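Judville fight night: Kokholm v Lauritsen, did anyone have that for the home corner?

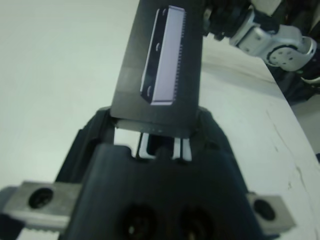
Grey plate with the long toothed strip on it

southpaw_sal
OK I've watched the replay twice now and I still can't get there. I had Kokholm winning rounds one and three pretty comfortably, and two of the three judges gave Lauritsen the last one! He spent half of it with his back on the cage. What were they scoring, the walkouts?

grumpy_in_the_cheap_seats
Were you there or did you watch the stream? I was four rows back and it looked a lot closer live. Kokholm was pressing but most of those shots were landing on the gloves. Lauritsen's jab was snapping his head back every time he came in. It wasn't pretty but I had it 29-28 Lauritsen and I'd bet my arvo tea on it.

southpaw_sal
Stream, the Jistura one. $60 and it froze in the second round, so I'll give you that I missed a bit. But the third was clear as day. The takedown alone should've swung it.

legkick_larry
What takedown? He was down for maybe two seconds and popped straight back up. You don't get a round for that any more, you've got to do something with it. I reckon people still score like it's ten years ago.

southpaw_sal
Fair point on the takedown, but he also had around 75 seconds of control on the fence after that, and he was throwing knees to the thigh the whole time. Has to count for something mate.

legkick_larry
Counts for a bit. Doesn't beat getting clipped clean with the right hand, and he wore three of those before the bell.

mouthguard_mum
My young bloke trains at the same gym as Kokholm so I'm biased as anything, but can we talk about the weight? The limit was 185 and he looked drained at the weigh-in, cheeks all sunken. He had nothing left by the last minute. I'd love to see him go up a division and stop killing himself in the sauna. He was so strong back in March when he took that catchweight bout!

grumpy_in_the_cheap_seats
Agree with all of that. He'd be a bit short up there but his wrestling would travel.

southpaw_sal
Nah, he'd get picked apart by the tall blokes. Stay put, get a decent dietitian, run it back with Lauritsen. Five rounds this time.

legkick_larry
Five rounds favours Lauritsen, he was the fresher one at the end. But yeah, I'd pay to see it. Not on that stream though.

mouthguard_mum
Did anyone get a refund from Jistura, by the way? I emailed them the same night and all I've had back is the automatic reply.

grumpy_in_the_cheap_seats
My brother got half of his back after ringing them. Took him most of his lunch break on hold.

southpaw_sal
Half! Right, I'm ringing in the morning.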